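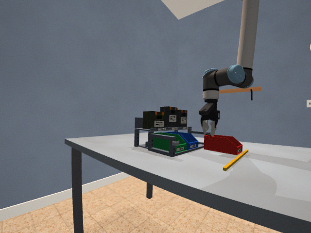

By Hadiza Adeyemi

How to clear a finger contact stop over the bins

On the Videll cell the arm works straight down over the table, close to the two-level rack and the red bin next to it. If a finger touches the rim of a bin on the way down, the controller trips on force and holds position. The log shows code 1468. Most of these stops come from a bin that has shifted, but a bad tool offset gives the same code.

You will need the teach pendant and the Grestach offset sheet. Run through this in the simulated cell first if you have not done it before.

1. Switch to manual. Do not press resume, as the arm will try to finish the downward move.

2. Check which way the fingers are pressing. The right finger reaches lower than the left in our usual pose over the red bin, so look at that one first.

3. Jog straight up in tool coordinates, 3 mm at a time, until there is clear air under both fingers. Keep the speed low. No sideways moves yet – the rim has notches and a fingertip can catch in one.

4. Raise the arm another 90 mm and open the Ekton tool page. Compare the offset with the sheet. If they differ, load the saved value and restart the controller.

5. If the offset is fine, measure the bin against its taught position. Anything over 3 mm out needs to be put back before you go on.

6. Run the approach at 20 percent speed with your thumb on the stop.

In March we had the same stop come back after every restart. The bin was in place and the fingers were straight. The old offset was being reloaded from a backup, and step 4 only held once we deleted that file.

If the code returns after step 6, leave the cell in manual and send the log to Nair support.

Last updated 2026-09-22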